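Ticket 921
Project: Gastby (two-gripper cloth handling, spring semester)
Component: hand-held grippers, left and right
Priority: High, according to the reporter. Medium, according to everyone else.
Status: Closed, with reservations

Opened 2018-03-23

Summary: Right gripper drops the gray cloth partway through a lift. Left gripper is fine and has been smug about it.

Steps to reproduce:
Start the logger. Close the right gripper on the gray cloth until the software says "grasped." Lift. Wait. The cloth leaves at a time of its own choosing, and the software goes on saying "grasped" until you open the fingers by hand.

Expected: cloth stays put, or at least the software notices when it doesn't.

Observed: 12 lifts, 2 drops. Both drops were logged as successes, so our success rate is perfect and our data is wrong.

Comment 1
Did you try the thin cotton cloth? We never had this with the cotton.

Comment 2
Yes. No drops with the cotton. The problem needs fuzz. The shaggy cloth squashes down between the fingertips, so the fingers stop at what looks like a good solid grip, and then the pile settles and the grip goes away. The position reading doesn't change enough for the threshold to care.

Comment 3
Could be the motor current limit. Somebody turned it down before the Brematar demo so that we wouldn't crush anything in front of the visitors. I don't see a commit turning it back up.

Comment 4
Confirmed, still on the demo setting. Put it back to the old value and reran with the cloth and the orange plush together, one person on both grippers. Fewer complaints from the cloth. The plush never complained in the first place.
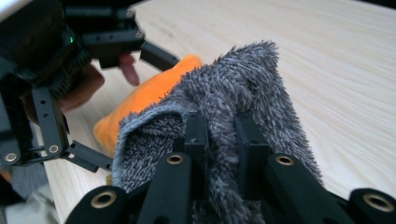
The other half of the problem is the grasp check, and more current won't fix that. It compares finger position to a single number, and that number was picked for cotton. With a deep pile the fingers can sit well above it and still be holding mostly air and good intentions. I'd like to check twice, once at closing and once after a short wait, and flag the lift if the fingers have moved in between.

Comment 5
How short is a short wait? The Inden round is timed.

Comment 6
Half a second. If we lose the Inden round by half a second I will buy the pizza.

Comment 7
Quoting that in the README.

Comment 8
Second check is in, on the branch called hsu-grip (named for the building, please stop asking). I ran 13 lifts on the shaggy cloth with the restored current limit. No drops. I then put the limit back down on purpose to make it fail, and the new check flagged the slip as it should. Small sample, yes. My wrist has asked me to stop there.

Comment 9
Pulled and tried it on the left gripper too. Works, except that the beep for a flagged lift is the same beep as the low battery warning. I changed the battery before I worked that out.

Comment 10
Changed the beep. It is now worse, but different.

Resolution: Current limit restored on the right gripper. Two-stage grasp check merged for both. Threshold is now set per material in the config file, with entries for cotton, shaggy and plush. If you bring in a new material, add a line for it before you open a ticket.

Still open: relabel the two bad lifts in the old log. Moved to the June cleanup list, where it will have company.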